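Chipped corner on wood edging, grey panel – patch or replace?
Woodwork and Finishing > Repairs

Started by gukov_bench
Thursday, March 15, 2018

gukov_bench
I have a board with a flat matte grey top and light brown wood strips on the edges. One strip is thicker than the other. The corner where they meet is chipped and the thick strip has splintered on its lower portion, with the finish rubbed off. I want the corner to stop catching on sleeves. The grey surface must stay as it is. Options so far are epoxy filler or a new strip. Which one holds up?

Udness
Replace the strip. Filler on an outside corner fails at the first knock. There is no material behind it to support the edge.

tallgrain
Disagree. Filler fails when it is feathered over loose fibers. Cut the splinters back to sound wood first, drill two shallow holes for the filler to key into, and build the corner slightly proud. Sand flush after 30 hours. I did a bench lid this way and it is still intact.

Udness
A bench lid is not a corner that gets carried through doorways. My vote stays with a new strip, or at least a scarfed-in end piece.

goodall291
How is the strip fixed to the panel? If it is glued into a groove, taking it off will probably damage the grey face. That decides the question before any discussion of filler.

gukov_bench
No screws or nails that I can find. I assume glue. I tried a thin blade at the joint and it did not go in.

goodall291
Then leave it on. Scarf a short piece at the end with a long slope, grain running the same way as the original. Tape the grey side before you cut.

tallgrain
A scarf is more work than this needs, but it will be neat. For the raised splinters farther up, wick thin glue under them, press down with waxed paper and a block, and sand lightly along the grain. Do not sand across onto the matte surface. It will go shiny and you can't reverse that.

Udness
Agreed on the sanding. Cadon wiping varnish is close enough to that brown if you thin the first coat. Test on scrap.

gukov_bench
Thanks. I will glue down the splinters first and then cut the scarf – filler only if the cut goes wrong. The narrow strip stays as it is for now. I should have the end piece shaped by April and will post the joint before any varnish goes on. 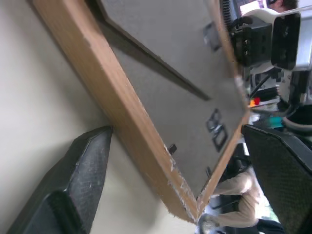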